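Puvelura共享工坊发布双臂桌面装置搭建资料

2020年3月3日,星期二,Trirkham讯——Puvelura共享工坊今日公开其双臂桌面操作装置的全部搭建资料,包括结构图纸、接线表、控制程序及标定记录。该装置由工坊成员利用晚间时段自行搭建,项目代号Gosent,自去年10月立项。

Gosent由两条固定在工作台两侧的机械臂组成,末端各装一只黑色夹爪。两臂共用一台控制计算机,指令周期为5毫秒。结构件在工坊内加工,单臂最大负载400克。台面选用白色,便于视觉程序按颜色分割目标;台面后方为浅色墙面,未另设背景板。

现阶段的测试任务为彩色方块堆叠。测试使用红、绿、蓝三色方块,程序须识别各方块的位置与朝向,再为两臂分配抓取动作。

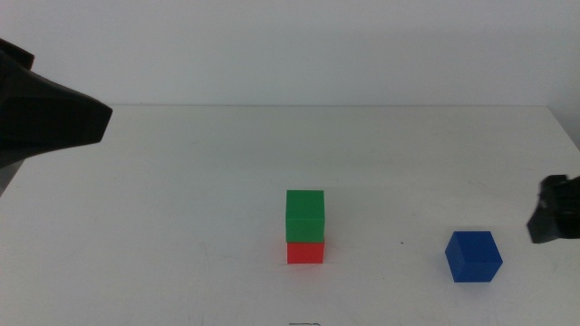
Daneshvar

绿色方块叠放在红色方块上,两者边缘基本对齐;蓝色方块单独位于台面右侧,与台面边线成一定角度。两只夹爪均未接触方块。对于这类斜置目标,程序先估算其朝向,再旋转夹爪腕部,使指面与方块侧面平行后下降。

截至发布日,测试日志共记录2,063次抓取指令,其中103次因位姿估计超出容差而由程序中止。中止记录连同对应的关节角数据一并收入资料包,未作删减。日志显示,中止多集中于两臂工作区的重叠部分。现行版本在该区域采用互锁:一臂进入后,另一臂退至待机高度,直至区域释放。

标定采用手动示教与视觉校正相结合的方式。每次开机后须重新执行零点检查,更换指垫后须重测夹爪开度。急停按钮切断两臂驱动电源,控制计算机保持供电,以便保留日志。搭建者应注意,断电后关节无抱闸,臂体会在重力作用下缓慢下落,下方不得放置手或工具。

下一版本将改用独立的线缆导向件,并增加夹爪电流检测,用于判断是否夹持到位。三层堆叠程序尚在编写,未包含在本次发布的资料中。

资料包可在Puvelura工坊网站的项目页面下载,图纸与程序允许非商业用途的复制和修改。技术问题请通过项目页面的留言栏提交,并注明所用版本号。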